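ok so I finally moved out of the apartment on Niltard Street and I have Thoughts about moving. thread
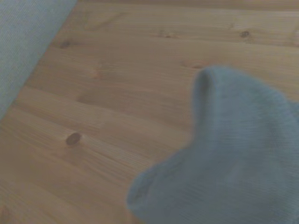 Photo: Imani Tanui

1/ I lived in that apartment for six years. I moved in with a mattress, a rice cooker and a bag of clothes. I moved out with 104 boxes. I know it was 104 because I numbered them, and I'm very proud of that and also a little scared of it

2/ numbering works great if you write down what's in each box. I did this up to box 31 and then I got tired and started writing things like "misc" and "more misc" and, on one of them, "sorry"

3/ biggest thing I'd tell anyone: start with the kitchen. everybody says leave the kitchen for last so you can keep cooking. you will not be cooking. you will be eating crackers over the sink by the second night, so you may as well pack the pans

4/ books go in SMALL boxes. I knew this. I've told other people this. I still filled a giant one with cookbooks and my cousin Wekesa tried to pick it up and just looked at me

5/ we got three quotes from movers. the cheapest one wouldn't tell me if stairs cost extra, and when I asked again they stopped writing back. the one we picked sent a woman over to look at the place first (she opened every closet, even the bad one) and the final bill matched what she said to the dollar

6/ tip them well and have cold drinks around. also find out where the truck can park BEFORE the day of. our street needs a permit and it takes the city over a week to send it. ask me how I know

7/ Kioko is my cat btw. Kioko spent moving day in the bathroom with the door shut, a sign on it, his litter box and my oldest sweatshirt. he yelled for a good part of it. he's fine now, he has picked a windowsill and we're all supposed to respect that

8/ stuff I gave away and already miss: the big soup pot, the ugly lamp, my good tape measure (WHY did I give away the tape measure)

stuff I kept for no reason: a waffle maker with no cord

9/ change your address with the bank first, then your job, then the pharmacy. I forgot the pharmacy and had to drive all the way back across town for one refill

10/ the new place is in Brirkby, a short walk from the library, and it has pine floors. I've wanted wood floors since I was a kid and I keep walking around in socks like I'm in a commercial. I love every knot. if anyone has opinions on rugs I'm listening, my budget is 200 dollars and I don't want anything gray

11/ deposit update for everyone who asked: I took pictures of every room after I cleaned and emailed them to the landlord the same night. still waiting to hear back. I'll post when I know

12/ anyway I've opened the box that says "sorry" and it's extension cords and one roller skate. if you helped carry things, dinner's at my place as soon as I find the forks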